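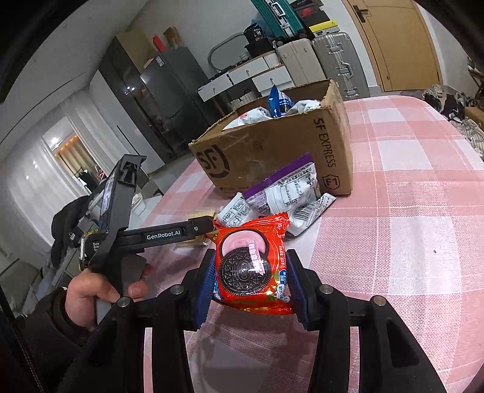 Smaller Packs Are Not a Labelling Policy

The snack food aisle has been reorganised over the past decade around the single serve. Biscuits once sold by the sleeve are now sold in individually sealed portions, and manufacturers present the change as a contribution to public health. The Casstead Centre for Consumer Policy does not dispute that portion size influences how much people eat. It does dispute the conclusion, now common in industry submissions, that smaller packs reduce the need for clearer labels.

A small wrapper has a small back panel. On that panel a manufacturer must fit the ingredients, the allergen declaration, the nutrition table, the storage advice and the importer's details. The brand name and product photography on the front are seldom asked to give up any room. Type size is what yields. An older shopper with ordinary reading glasses, standing under supermarket lighting, is in practice unable to use information that the law obliges the seller to provide.

The difficulty is greater for imported goods. Independent grocers in suburbs such as Prellen and Arkmont carry a range that the major chains do not, and their customers value it. Compliance there usually depends on an adhesive label applied by the importer. Some of these labels are exemplary. Others cover the original allergen statement, or come away when the outer carton is opened and the contents are sold separately. The Centre's survey of 67 products bought in the two suburbs in May found wide variation between importers handling the same class of goods.

We do not favour penalising the shopkeeper. A family business should not be expected to translate and verify a panel that its supplier has already certified. Responsibility belongs with the party that brings the goods into the country, and enforcement should begin at the warehouse.

Three changes would help. A minimum type size should apply to allergen statements on every pack, whatever its surface area. Importers should be required to label each unit that is capable of individual sale. Kilojoule figures should be given for the whole pack wherever it holds a single serve, so that no arithmetic is asked of the buyer.

Industry bodies will object to the cost. The Ogundipe review considered that objection and recommended an exemption for consignments of up to 500 units, a concession the Centre supports. Larger importers already print supplementary labels, and a legible one requires little more ink. The present review of the food standards code is the proper place to settle the matter, and submissions should address it directly.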